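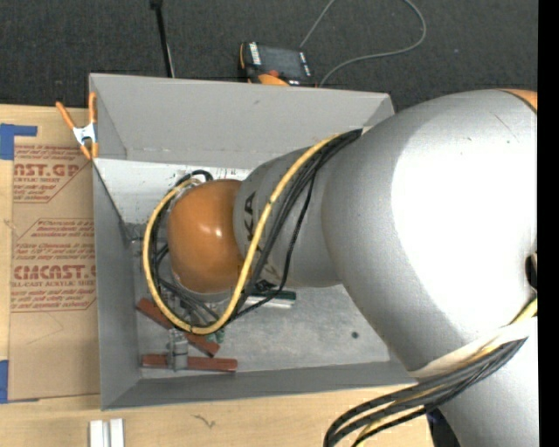
Before every recording block on the Stedonow bin-picking set, I run down this list, and I write my gripes next to each item so whoever has the next block doesn't trip over the same stuff. We're collecting 30 demos per block. Cables get my first look, always! The yellow one loops right around the orange cap at the wrist, with the black ones curling alongside, and it loves to drift in over the parts.

**Cell check, Gredero bench, June**

- [x] **Cable slack.** Run the arm through its full reach at slow speed. Fine today, but I'd like one more strap.
- [x] **Bin clamp.** Tug the orange-handled clamp on the upper left edge. Bin didn't budge.
- [ ] **Bin floor.** Wipe before you start. It's scuffed, and I worry the policy will learn the scuffs (Hayashi script flagged 4 demos for this last block).
- [x] **Parts mix.** Reshuffle every 8 demos. Please shake them up properly, don't just nudge one bar over!
- [x] **Controller.** Within arm's reach, red button facing up. I press it once at low speed to be sure.
- [x] **Acrylic sheet.** Leave the brown paper on and check the blue tape.
- [ ] **Labels.** Demo 17 was saved as a success and I dropped the part, so that one needs fixing in Skuvmont before export. Failed grasps are worth keeping, just tag them right.

Still open: the wipe-down and demo 17. I'll do both before the 2 p.m. block.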